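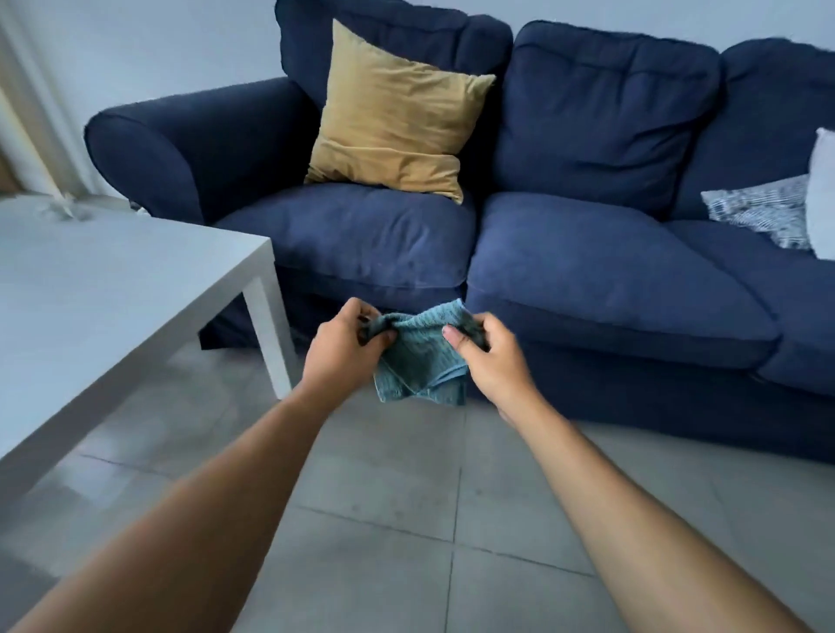
G'day, and thanks for clicking on the page most people skip. I'm Reiko Takeda and I run Darnus, an accordion repair workshop and (very small) music school in Mulligan. If you've come looking for the price list it's under Repairs, and if you want to know whether your grandfather's accordion is worth anything, scroll to the bottom, I've put a bit there for you. Otherwise, pull up a chair.

## How I got into this

I trained as a piano tuner. I loved the work and hated the driving, and about half of the driving was on dirt. One afternoon a client out past the silos paid me for her tuning and then asked if I'd take a look at the squeezebox in her linen cupboard while I was there. It was a black Clernetti, 120 bass, straps rotted through, and when I undid the bellows strap it let out a groan like a cow in labour. I said I didn't know the first thing about accordions. She said neither did anyone else within three hours and I might as well be the one to learn!

So I took it home. I bought a book, which was in Italian, then another book, which was in German, and in between the two I worked out how to get the bass machine out without the whole lot ending up on the carpet. (The second time. The first time it ended up on the carpet.) A bass machine, if you've never had the pleasure, is a thicket of little rods and levers that lets one button push several valves open together, so you press C major and get a C major chord. They come out in order and they go back in order, and if you lose track of the order you can lose a week.

I got it playing. She cried, I cried, and then her cousin rang me about his.

That was 13 years ago. I still tune a few pianos for people I like, but they have to be in town.

## The workshop

We're in the old produce store behind the bakery, down the lane, green door. The bakery's ovens keep our back wall warm all winter, and that's lovely for me but no good for reeds, so everything with wax in it lives on the other side of the room. Wax is a big part of the job. In most accordions the reeds are held onto their wooden blocks with a mix of beeswax and rosin, and after fifty or sixty years it goes brittle and they start to drop off. Leave an accordion in a hot car in February and you can get the same result in an afternoon, only messier. Please don't leave your accordion in the car.

I mix my own wax. I've tried the bought stuff and it's fine, I just like the smell of mine better, and I can make it a touch harder for the customers up north.

What we do on the bench, most weeks:

- re-waxing and re-valving (the valves are the little leather or plastic strips on the reed plates, they curl with age and the note goes wheezy)
- tuning, dry or wet, Irish, musette or whatever you call the tuning your uncle had
- bellows patching, new gaskets, new bellows tape
- stuck buttons, bent keys, clattery keyboards
- straps, cases, microphones

What we don't do is concertinas. I've had a go. There's a wonderful bloke two towns over for those and I'll give you his number.

I write every job up in a ledger, a proper paper one with a red spine. Job 521 was a child's accordion that had been through a flood and came in with a frog in the treble side. The frog was fine. We're up to job 934 at the moment and it's a beauty, a three-row button box with pearl all over it, which belongs to a retired shearers' cook who plays only waltzes and will not be told about other time signatures.

## Daithí

For the first few years it was me and the radio. Then Daithí Ní Bhriain walked in with a two-row button accordion in B/C, wanting a sticky F sharp looked at, and stood at the counter playing reels until I'd missed lunch. Daithí had come out from Clare for a year of fruit picking and was already well over the year. I asked if there was any teaching experience in there, and got told about eleven younger cousins, all of whom could play, some of whom were still speaking.

So that was the school started! I put a card up in the bakery and the first class was held in the workshop between the benches, with people sitting on cases. We've since rented the room upstairs, with a kettle and real chairs and a window that opens if you hit it.

Daithí teaches all the button accordion and the slow session. I teach piano accordion to beginners, and only beginners, because my own playing is what you'd politely call tidy. Once you're better than me you move along to Daithí or we'll help you find a teacher online. It's happened more often than my pride would like.

## The school

We've taught nearly 100 people now. The youngest started at seven on a 12 bass that was still too wide for her and the oldest came to us the week after he finished chemo and said he'd always fancied it. We get a lot of folk in their fifties and sixties who had lessons as kids, were made to play "Lady of Spain" for visitors, put the thing under a bed at fifteen and have felt bad about it ever since. You are very welcome here and we won't make you play "Lady of Spain".

You don't have to read music. You don't have to own an accordion either, we've got a rack of hire instruments and you can take one home by the term. If you're not sure what size you need, come in and try a few on. It's like buying hiking boots, the numbers only tell you so much, and a 120 bass looks glorious until you've stood up in it for a whole barn dance. I play a 72 and I'm not sorry.

Lessons are half an hour for kids and forty-five minutes for everyone else. Groups run in school terms. The slow session is Thursday evening upstairs, from half past six until people start looking at their watches, and it's open to any instrument at all as long as you're happy at a gentle pace. We've had fiddles, whistles, a mandolin, a very patient tuba. Gold coin for the biscuits.

One thing I'll say about learning, seeing you're here. The left hand is the scary part. You can't see the buttons, you're finding everything by feel from one little dimpled C, and for the first month you'll be sure your fingers belong to somebody else. Then one day you go from C to G and back without thinking and you'll want to ring someone. Ring us, we like those calls.

## Cultico

Every March we pack up the van and go to Cultico, the folk weekend out at the showgrounds, where we run a free repair table and a come-and-try tent. It's the best and most exhausting weekend of my year. People bring instruments they've been meaning to do something about for decades, and I fix what can be fixed on a trestle with a screwdriver and a hair clip, and write out an honest quote for the rest. Daithí plays for the Saturday ceilidh and loses their voice calling the dances.

Last year it bucketed down from Friday night and we had the whole come-and-try crowd jammed in the wool pavilion with the alpacas. I had thought it'd be a disaster. The alpacas were quite taken with the musettes, less so with the bagpipes next door.

If you're going, come and say hello. We're generally near the gozleme.

## About your grandfather's accordion

Right, as promised. I get this call most days and I always feel a bit of a heel, so I'll say it plainly: most old accordions aren't worth much money. There were an awful lot of them made, and a full rebuild often costs more than the thing would sell for. A musty smell is bad news. So is a bellows that falls open under its own weight with no buttons pressed.

But worth fixing is a different question, and that one's up to you. I've put a lot of hours into instruments no dealer would look at, for people who wanted to hear that one again. Bring it in and I'll open it up on the counter and show you what's inside. Looking costs nothing. Keep it upright on the way if you can, feet down, the way it'd sit on the floor if you took it off your lap, and don't force the bellows if they're stuck.

If you don't want it any more, we take donations for the hire rack, and even the dead ones get used for parts. There's a bit of that first black Clernetti's twin brother in at least a dozen accordions around the district.

## Finding us

Down the lane behind the bakery, green door, Mulligan. Open ten till four on weekdays, and Saturday mornings by arrangement. Ring first if you're coming a long way. If I don't pick up I've probably got a reed in one hand and wax on the other, so leave a message and speak up, there's usually somebody practising upstairs.

Reiko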